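Home | Our Programs | News | Give | Contact

Print this page | E-mail this page

Snack Box and Bedroom Reset: Progress Report to the Ernance Fund

Prepared by Pramila Rajput, Murley Home Support
25 Sep 2020

We are so pleased with how this stretch has gone! When you agreed to fund the bedroom part of our home visits, we had a plan on paper and a closet full of clear bins, and I wasn't sure how fast families would take to it. They took to it right away. We have now finished 229 visits, and in 183 of those homes the family chose to set up a snack box along with the clothes sorting.

For anyone new to the report, a snack box is one see-through bin that holds all the packaged food that tends to wander around a bedroom (crackers, cakes, rolls, the half-forgotten bag behind a pillow). We start it on the bed. It's the biggest flat place in most of the rooms we work in, and everyone can stand around it and have an opinion. The bin goes in the middle, the snacks go in, and the clothes wait their turn on a chair.
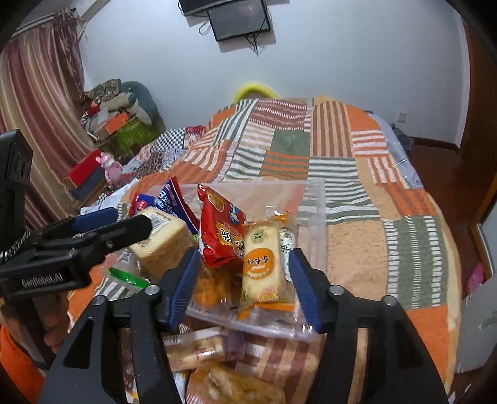
Clothes take longer, and we've stopped fighting that. Our first schedule gave food and clothing equal time, and we kept running over on the clothing every single visit. Now the food comes first as a kind of warm-up. People get a finished box early on, and it really does change the mood for the shirts and blankets that follow.

What we learned about packing

Our early boxes were too full. Bread rolls and soft pastries ended up at the bottom under everything else, and families told us (kindly, but more than once) that they came out squashed. The order we teach now:

1. Empty the bin onto the bed and spread everything out, so that dates and labels can be read.

2. Stand the tall bags up along the back. Chips and crackers in bags hold each other up nicely once there are a few of them.

3. Lay single wrapped crackers flat in whatever gaps are left.

4. Put sliced bread and sponge cake in last, near the top, with the label facing up. 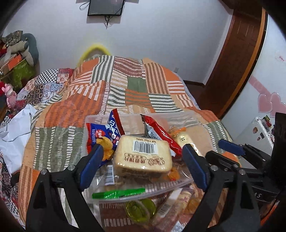 5. Leave the overflow out. If the rolls don't fit, they go in a second bin or to the kitchen, and the lid should close without pushing.

Step 4 came from the Uniyal building team, and I love it. A label you can see is a label somebody reads, and the grandparents in particular have been asking for it.

Spending

Bins and lids came to $900, all from Wornico, and that line is now closed. We have 13 bins left in the closet, enough to carry us until the next order. Travel is under budget. Printing is a little over, all of it from redoing the step sheet after we changed the packing order.

Next

We'd like to try the same approach with gift boxes and spare bedding, which keep turning up in the corners of rooms and have no home of their own. A short plan will reach you in January. Two families have also offered to let new helpers learn in their homes, and we've said yes to both with great happiness.

Please call or write with any questions about the numbers. I'm always glad to talk about bins!

Print this page | E-mail this page

Shares: 13 | Comments: 0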